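Chamado 248 — Lentidão diária no sistema de faturação
Estado: em observação
Aberto por: Kerubo Obura, contabilidade, Rekby
Fornecedor do programa: Trivance

Queixa inicial
O programa de faturação da Trivance demora 43 segundos a abrir uma ficha de cliente, sempre entre o meio da manhã e a hora de almoço. À tarde anda bem. O fornecedor respondeu que o computador é velho e recomendou a compra de um novo. É a resposta que dão a tudo, por isso fui medir antes de assinar a encomenda.

18 de fevereiro de 2022, primeira verificação
Reiniciei o posto, limpei os ficheiros temporários e desativei o arranque automático de programas que ninguém usa. Melhoria: nenhuma que eu consiga medir. A Kerubo diz que "parece mais leve". Não registo como resultado.

Hipótese 1: hardware
A Trivance insiste na memória. Testei-a durante a noite, sem erros. O processador não passa dos 60 por cento com a ficha a abrir, e o disco quase não mexe. Se a máquina fosse o problema, seria lenta também às quatro da tarde. Pedi que me explicassem isto por escrito e ainda espero.
Torre aberta, deitada de lado, com o processador ao centro da placa e as duas ranhuras de memória à direita dele:
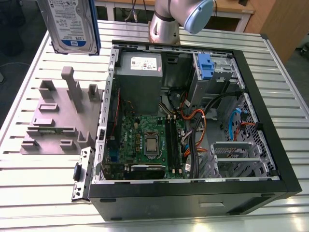 Hipótese 2: antivírus
O Bellamy tem uma análise agendada para as dez. Coincidência simpática, e durante meia hora acreditei nela. Passei a análise para as 20h e no dia seguinte a lentidão apareceu à mesma hora. Descartada, mas deixei o novo horário, que faz mais sentido.

Hipótese 3: rede
O técnico externo da Flullmont afirma que "a rede está ótima", conclusão a que chegou por telefone. Fiz 200 pedidos seguidos ao servidor num período mau e não perdi nenhum. A latência sobe um pouco, longe de justificar o que se vê no ecrã. Troquei o cabo do posto mesmo assim, para não voltar a ouvir essa sugestão.
Cabos no chão: azul, preto e branco.

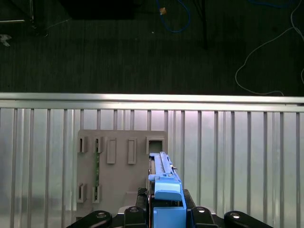
Hipótese 4: base de dados
Pedi o registo de consultas lentas. Todas as manhãs corre um relatório de saldos que percorre a tabela de movimentos inteira e bloqueia as fichas enquanto trabalha. Foi ativado em setembro, numa atualização da própria Trivance. As notas da versão falam em "melhorias de desempenho".

Ação
Relatório suspenso a pedido meu. Primeira manhã sem ele: fichas abertas em três segundos. Uma manhã não prova nada — quero uma semana completa, com o fecho do mês incluído, antes de mudar o estado do chamado.

Pendente
Trivance: confirmar se o relatório pode correr de madrugada.
Kerubo: anotar a hora exata de cada bloqueio, se voltar a haver.
Compras: manter a encomenda do computador novo parada até eu dizer o contrário.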